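## 4. Running the plaza navigation trials

Use this section to repeat the curb-stop results from the Herum study. Finish the install steps in Section 3 first. Last checked April 2026.

1. Start the simulator and load the Desberg plaza map. Wait for the paving textures to finish loading.
2. Set the random seed to 2709. All published runs use this seed.
3. Place the robot at the default start point and choose the forward camera.
4. Set the goal on the far side of the road.

**Note:** The start view should look out over open stone paving toward the street. If it faces a wall, reset the heading and load the map again.

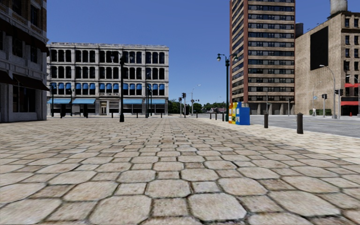

5. Select a planner. Brodach is the baseline; Le Roux is the method under test.
6. Set the episode count to 40 and the time limit to 577 seconds per episode.
7. Press Run. Leave the window open until the log closes.
8. Repeat steps 2 to 7 with the other planner.

**Caution:** Don't change the lighting preset between planners. Both use the same depth estimator, and it is sensitive to shadows on pale ground.

### 4.1 Reading the log

An episode counts as a success if the robot stops within 20 cm of the goal without touching a post, a box or a person. Curb contacts are logged separately and don't end the episode.

In our runs Le Roux made fewer curb contacts than Brodach but took longer to reach the goal – most of the extra time went into slowing down near bollards. Expect small differences between graphics cards, even with the seed fixed.

To export the log, go to File > Save Trial Set.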